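I met Jasmina Stojanović at 8 in the morning, her pick, and she'd already had two coffees. She has run the Tidville choir for 19 years (and sung in it for longer!).

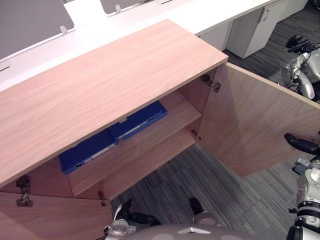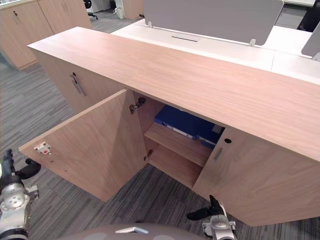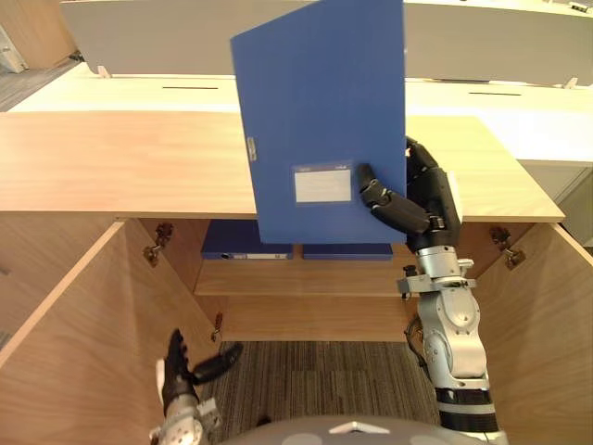 "We started with 34 singers and one decent tenor," she told me, laughing. I asked if the tenor was still around. "Decha? Oh, he moved to Radwan. We miss him every September."

So what are they singing this fall? "Folk songs, mostly. Anwara wants a waltz, and I'm letting her have it."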